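Dishwasher: repair or replace at this age?

pekelau_rd
Joined October 2020
Our Jandar dishwasher has stopped draining. It's the 743, the half-width model. It gets to the end of the wash, hums for a bit, then throws the E2 code and leaves grey water in the bottom. I've cleaned the filter and checked the hose for kinks. A repairer quoted $252 for a new drain pump, fitted. A new one the same size is $800 at Zamwood. Would you fix it?

tapwasher
Fix it. Mine had the same fault in May and the pump was all it needed. No trouble from it so far.

Ong
I wouldn't. Once the pump goes on those, the door seal usually isn't far behind, and you'll be paying a second call-out fee. Put the money toward the new one.

tapwasher
The seal is a cheap part and you can push it in by hand. Hardly a reason to throw out a whole machine.

Ong
If you can get the part. I was told mine was discontinued.

kettle_and_toast
Before you spend anything, take out the sump cover and look at the impeller. I found a sliver of glass jammed in ours. Turn it off at the wall first and bail the water out with a cup.

pekelau_rd
Cover's off. No glass that I can see, but the impeller barely turns with a finger. I'm leaning toward the repair. Does anyone know if the pump from the full-width model fits?

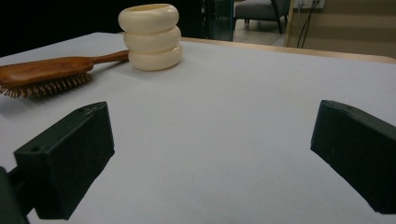

Ong
It doesn't, the mounting tabs are different. Order by the number on the plate inside the door.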